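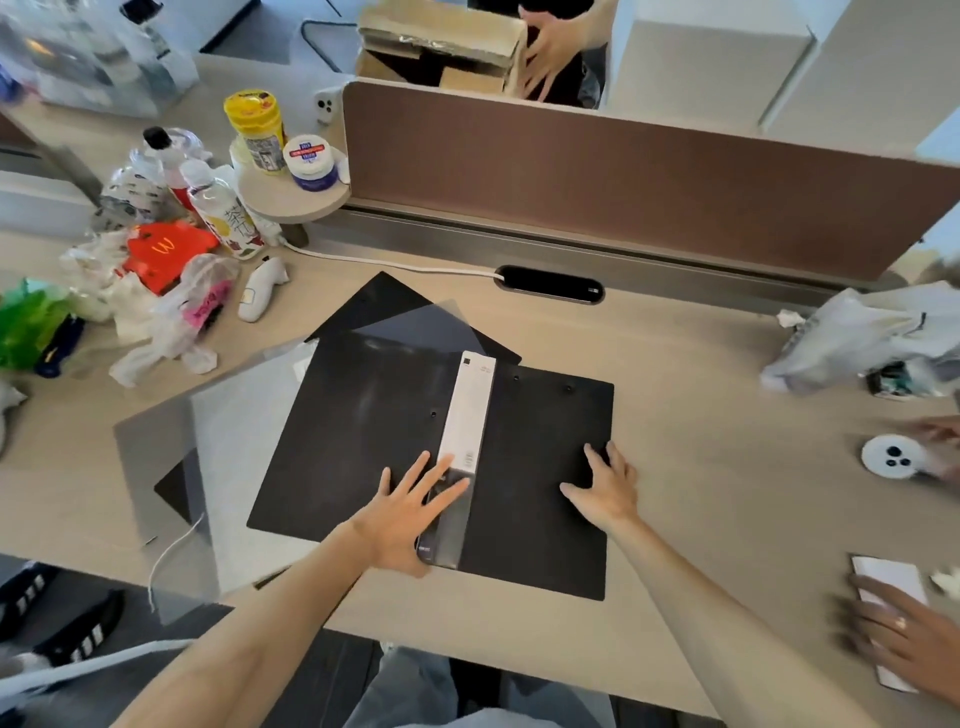 Gripper and Camera Trials: Frequently Asked Questions

Which grippers are you comparing?
Two at the moment. The Oltgate is a parallel gripper with soft pads, and the Bukham has three fingers and a good deal more opinion about how it wants to hold things. We started with the Oltgate in January and added the Bukham once the mounting plates arrived.

Why do you record people's hands as well?
We like to have a person do each desk task first, with a camera at head height, so we know what a sensible way of doing it looks like before we ask an arm to try. Folders, slim boxes and thin plastic sheets are our favorites, and you'd be surprised how often a person uses one hand just to hold things still!

Do you tidy the desks first?
No, please leave your bottles and bags where they are. A camera that only copes with a bare desk isn't much use to us, and Lucimara Medeiros (she runs the camera side) would much rather have the mess.

How many tries does each gripper get?
Each one gets 40 tries per task, so 80 for the pair, spread over 11 tasks. If a cable comes loose we throw that try out and do it over.

Which controller do you use?
Tam for nearly everything. We tried Denby too, and it's a lovely thing to set up, but it was slower to stop when we let go of the pedal – and that matters with fingers nearby.

Can I bring my own gripper?
Yes, and we'd be delighted! Write to Jiahui Deng with the weight and the bolt pattern, and please do it before you pack it up, as adapter plates take us a while to cut.

Page last updated 9 July 2018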